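The Shoebox Years Are Over

I sold my first old postcard in September, for 2 dollars, and I was thrilled.

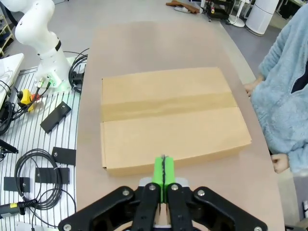 So what do people pay for in an old postcard? Mostly the town on the front, and the smaller the town, the better! My best seller was a dull street view of Skindov (a bakery, one horse) that went for 60 dollars. I'd bought it in a lot of 300 from a shop called Tkachenko, and I nearly left the whole pile behind. Now I own 1,383 cards and my dining table is gone.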